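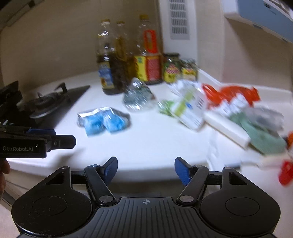
Elvia Rosales did not expect to keep her job when the word "automation" first came up at a staff meeting. She had worked the kitchens at Kernham for years, and she told managers that if a machine was going to learn her work, she wanted to be in the room when it did.

She is, and so are her coworkers. Kernham, which cleans and resets kitchens in furnished rental apartments, said on 07/12/2019 that it will extend its hand-held gripper program to all of its kitchen crews. The program began in October at the company's Gadham site.

KERNHAM EXTENDS GRIPPER PROGRAM TO ALL KITCHEN CREWS

Company and staff agree on pay, training hours and a say in which tasks are automated

GADHAM - Under the program, crew members do part of their normal work with hand-held grippers in place of their bare hands. They clear counters, sort bottles and jars, move packets and bags, and put things back where they go. Recordings of this work are used by Kernham's engineering partner, Stirnetti, to teach robot arms the same tasks.

The first robot arms are planned for Kernham's central sorting room, where supplies collected from apartments are checked and shelved. Kernham has no plans to send robots into apartments. Crews will go on working there as they do now.

"We started with the jobs people asked us to take off their hands," said Vilhjálmur Kvaran, operations manager at Kernham. "Top of the list was sorting the stuff that comes back from the kitchens. You stand in one spot all afternoon picking up oil bottles and half-used packets. People's wrists hurt. We have lost good workers over it."

What changes for employees

Workers on the program spend 2 hours of a shift using the grippers. The rest of the shift is regular work. Gripper hours are paid at a higher rate, and cleaning targets are lowered on those days to match the time spent.

Taking part is voluntary. A worker can leave the program at the end of any shift without losing regular hours. Recordings may not be used to rate a worker's speed or to discipline anyone. That point was written into the agreement at the request of the crews, and supervisors do not have access to the recordings.

No one will be laid off as a result of the sorting room change during the term of the agreement. Six sorting room jobs will change the most. The people in them have been offered either a place on an apartment crew or training to run and look after the new equipment. Four have chosen the training and two have asked to move to a crew.

Jae-hoon Jang is one of the four. He has worked in the sorting room since it opened.

"Bags are the hard part," Jang said. "A jar is a jar. A plastic bag is different every time you pick it up. With the gripper you have to slow down and think about where you would pinch it. The first week I dropped a lot of things. Now I open it wide, come in low and close it late, and most of the time that does it."

Kitchens as they are found

Stirnetti asked that crews not tidy up before they begin. A counter might have cooking oil, sauces, food packets and crumpled wrapping on it all at once, close to a stove. Leif Brynjólfsdóttir, who leads the work at Stirnetti, said a neat test room would leave out most of what a sorting arm has to deal with.

"The crews know things about these objects that we don't," Brynjólfsdóttir said. "They know which caps come loose. They pick up a bottle differently if they think it might be greasy. We could spend a long time trying to write that down."

Crews have also asked for changes to the tools. Several people found the grippers tiring to hold above shoulder height, so work on high shelves has been dropped from the program. Rest breaks of 10 minutes were added after each gripper session. A request for a lighter tool is still open.

Steinar Snorradóttir, who speaks for the crews in talks with the company, said members remain cautious. "We have it in writing for this agreement. We will want it in writing for the next one too," Snorradóttir said. "People are fine with a machine doing the sorting. They want to know what their own week looks like afterward."

Kernham and crew representatives will meet again before the first arm goes into service. Training for new participants will be held in the Hallgrímsson building, Room 586. Employees can sign up through their shift lead.

Press contact: Vilhjálmur Kvaran, Kernham, Gadham office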